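Haushaltsarbeit im Versuch: Eine Gemeinschaftswerkstatt in Lund lehrt Roboterarme das Aufräumen

Die Werkstatt Gandisel in Lund zählt zu den kleineren Einrichtungen ihrer Art. Ihre Mitglieder teilen sich Drehbank, Lötplätze und einen Lagerraum und seit einiger Zeit auch ein Vorhaben, das den Namen Broresness trägt. Gegenstand ist die Frage, welche Handgriffe im Haushalt ein Roboterarm mit zwei Greiffingern zuverlässig übernehmen kann, wenn die Steuerung von Laien in ihrer Freizeit entwickelt wird.

Die Leitung liegt bei Birthe Kirkegaard, die zuvor in der Instandhaltung von Verpackungsanlagen tätig war. Für die Software ist Ketill Ingvarsson zuständig. Das Programm, intern Hinex genannt, verarbeitet Aufzeichnungen einzelner Bewegungen und leitet daraus Greifpunkte und Bahnen ab. Bis August lagen 2.123 solcher Aufzeichnungen vor, davon 1.313 mit weichen oder leicht verformbaren Gegenständen.

Gerade diese bereiten der Gruppe die größte Mühe. Eine Tasse behält ihre Form, ein Papiertuch verändert sie mit jeder Berührung. Im Badezimmer kommen glänzende Armaturen und helle Flächen hinzu, auf denen sich ein weißes Tuch für die Bildauswertung nur schwach abzeichnet. 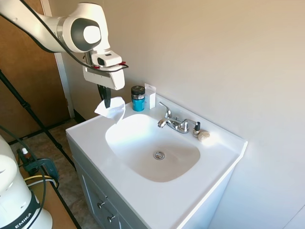 Weshalb arbeitet die Gruppe mit zwei Fingern und nicht mit einer nachgebildeten Hand?

Ein Greifer mit zwei Fingern lässt sich mit einfachen Mitteln warten, und seine Stellung ist durch einen einzigen Wert beschrieben. Die Auswertung der Aufzeichnungen wird dadurch erheblich erleichtert. Eine mehrgliedrige Hand würde zudem den Kostenrahmen übersteigen, den die Mitgliederversammlung mit rund 3.000 Euro für Zubehör und Ersatzteile festgelegt hat.

Dagný Baldursdóttir betreut die Mechanik und hat die Fingerauflagen bislang viermal überarbeitet. Zu glatte Flächen ließen dünnes Papier entgleiten, zu raue rissen es ein. Die gegenwärtige Ausführung gilt als brauchbarer Kompromiss, soll jedoch im Winter nochmals geprüft werden.

Gearbeitet wird überwiegend am Samstag, wenn die Werkstatt ganztägig geöffnet ist. Neue Mitglieder erhalten zunächst eine Einweisung in den Not-Halt und dürfen erst danach eigene Bewegungen aufzeichnen. Anmeldungen nimmt Tove Hjaltested entgegen.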